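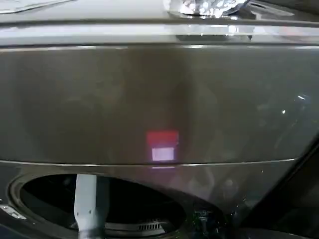 Turkora Building Services Group, Operations and Maintenance Section

The Case for Boring Maintenance Logs
By Edileuza Frota
September

Last updated Monday by W. Bezerra

Most maintenance logs I am asked to review are unreadable. They contain opinions, guesses about cause, complaints about the previous shift and, somewhere near the end, the reading that was wanted. My position is that a log entry should carry the time, the equipment tag, the measured value and the action taken, and that everything else belongs in a separate document.

The objection I hear most often comes from experienced technicians, and it deserves a proper reply. Everaldo Sampaio, who ran the boiler plant at Moura before I did, held that a log without commentary throws away the most useful thing a technician produces. A pump that reads within limits but sounds wrong is a pump worth writing about. He would fill half a page on a bearing.

I agree with him about the bearing. I disagree about where the half page should go. When the Skulstead site moved its records into a searchable system, we had 4000 entries to convert. The entries with a fixed structure went across without trouble. The narrative entries had to be read one at a time, and in many of them the pressure value could not be tied to a particular gauge. "Up a bit on the left one" was clear to the person who wrote it. It was of no use to the two of us doing the conversion, and it would have been of no use to a technician called in at night.

A second problem is that commentary hides missing data. A blank field in a table is obvious. A missing value in a paragraph is easy to overlook, particularly if the paragraph is well written. At Prurkstead we went back through the heating circuit records after a valve was replaced and found 104 shift entries with no return temperature. Each had been countersigned. The prose around the gap was detailed enough that the reviewer had not noticed it.

The format I favor has six fields: time, tag, reading, unit, action, initials. It takes under a minute to complete. Unit is a separate field on purpose, and I have been told this is fussy. Two of our sites have gauges in psi and one has gauges in bar, and contract staff work at all three.

Observations go in the observation book, with the tag number at the head of each note so that it can be matched to the log. Rosaire Nguyen has proposed limiting these notes to 40 words. I am against that. The purpose of the second document is to remove the pressure on the first, and a limit would send people back to writing in the margins of the log. Length should be left to the writer.

There is a cost. Two documents take more discipline than one, and for the first few weeks the observation book will be mostly empty. Aparecida Cavalcanti has pointed out that a note kept apart from its reading may never be opened again. That is a fair criticism, and the tag number only partly answers it. The shift lead has to read both at handover, and the handover sheet should have a line for each.

I would also drop the word "OK" from all records. It is used for a reading within limits, for a reading slightly outside limits that the technician considers acceptable, and for a check that was skipped on equipment that was fine the day before. Write the number. If no number was taken, write "not taken" and initial it.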